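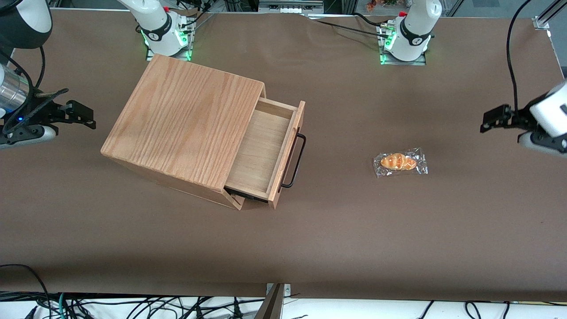
The drawer, and a roll for later.

Malcolm Bloxham came home to Catterall in February, on the last bus, with one bag and the key which his brother had sent him by post. The key did not fit. He stood in the rain and tried it in both directions, and then he went round to the back, as he had done when he was a boy, and found that the kitchen window still did not close properly.

He was sitting on the kitchen floor with a wet coat when the light went on.

"You could have knocked," said Trevor.

"I thought you were away."

"I wrote to you that I would be here."

"You wrote that the key was for the front door."

Trevor looked at the key and turned it over. "That is the key for the shed," he said, and he put the kettle on.

They had not spoken for nine years, if one does not count the funeral, where they had said good morning and goodbye. The quarrel was about the ferry. Their father had run the small ferry at Detside, two crossings in the morning and two in the afternoon, and when he became ill he wanted one of his sons to take it. Malcolm went to work for Wurkex in the south. Trevor stayed, and he ran the ferry for one winter, and then he sold it to Neville Whiteley without asking anyone. Each brother believed that the other had done the worse thing.

Now their aunt, Sheila Penrose, wanted the house to be emptied. She had given them until the end of the month. She was a small woman with a loud voice, and she telephoned every morning to ask how far they had come.

"We have finished the bathroom," Trevor told her on the first morning.

"There is nothing in the bathroom," said Sheila.

"No. That is why we have finished it."

They worked in separate rooms. Malcolm took the upstairs and Trevor took the downstairs, and they met at meals, which were mostly soup. Malcolm found his school shirts. He found a box with the tickets of the ferry, the old ones in green paper, and he carried it down and put it on the table without a word. Trevor went on eating. After a while he took one ticket out and held it near the lamp.

"A hundred and ten crossings," he said. "That is what I did, that winter. I wrote them all in the book."

"Was it bad?"

"It was cold. Some days there was not one passenger, and I went over all the same and came back. Father was watching from upstairs. He could see the landing from his bed."

Malcolm had not known that. He had always imagined his father with his face to the wall.
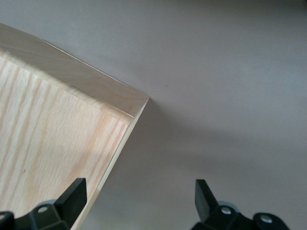

In the second week Poppy Mottram came from the next house to ask if they had something she could carry eggs in. She had been a girl with plasters on her knees when Malcolm left, and now she kept hens and had opinions about the council. Trevor said that she could take whatever she liked from the kitchen. She looked at the baskets and did not want them. What she chose was a tray of pale wood with a low rim, and she ran her thumb along the side, where the grain was fine and straight, until she came to the sharp corner. "Your father brought us pears on this," she said. "Every autumn. He always waited at the door until my mother gave it back." Trevor said that it sounded like him.

She took the tray away under her arm. The next morning there were eggs on the step, in a bowl, and they had an omelette in place of the soup.

On the last evening they walked down to the landing. Neville Whiteley had painted the ferry blue and given her a new name, Undomero, which he had found in a book and could not explain. He was coiling a rope when he saw them. He did not seem to know if he should be friendly.

"Last crossing," he called. "Are you coming or are you looking?"

Trevor looked at Malcolm. It was getting dark, and the other side was only a few lamps and the noise of a dog.

"How do we get back?" asked Malcolm.

"I have to bring her back, don't I?" said Neville. "I live here."

So they went on board. Trevor stood at the front with his hands in his pockets. Malcolm found the bench where the passengers used to sit, and he took the green tickets out of his coat. He had brought two. He held them up to Neville, who wiped his hand on his trousers, tore them carefully at the corner and gave them back.

When they were halfway over, Malcolm turned round to look for the house. They had left the lamp on upstairs. It was quite easy to see.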